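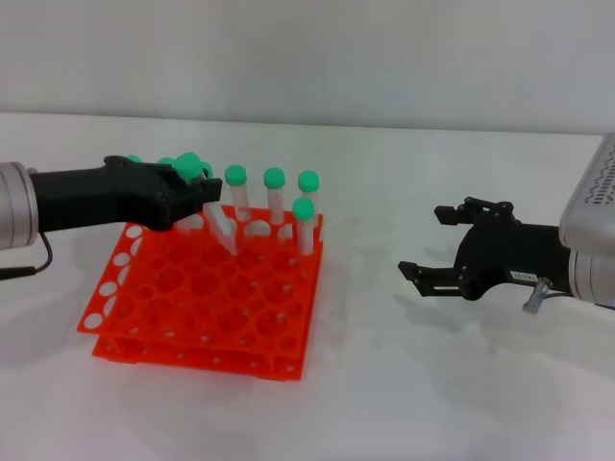
Chapter 4
Two Arms on One Bench

Moving a test tube from one hole to another sounds like the dullest job in the world. Try it with a gripper you bolted together yourself and it becomes a wonderful puzzle! A tube that leans a little in its rack has to be straightened before it can come up, and the fingers have to close on the cap or just under it without bumping the neighbors.

In Chapter 3 you got a single arm moving over a bare bench. Now we add the second one, along with a plastic rack and a handful of capped tubes. I did this build in the shared workshop at Parnthorpe, on a white table pushed up to the wall, and I still think it's the most fun you can have with a perforated piece of orange plastic.

Start with the arms apart. Let one do the holding while the other waits with its fingers open, well clear of the caps. Most beginners' crashes come from the waiting arm – it drifts in early, and then you're picking tubes up off the floor. 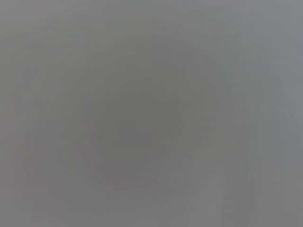
Keep your first runs slow. My notebook from July lists 203 practice lifts, and the good ones nearly all came after I halved the speed. Write down which hole you aimed for, how far the tube was leaning and whether the fingers closed square. You'll be glad of those notes in Section 4.3, where the arms start passing tubes to each other.

Before you read on, clear your bench and check that no cable can snag on the rack.

Related chapters
Chapter 3: One Arm, Bare Bench
Wiring Notes from the Arnside Shop

We use cookies to remember your place in the book. Accept | Settings

© Inger Bergmann | Contact | Back to top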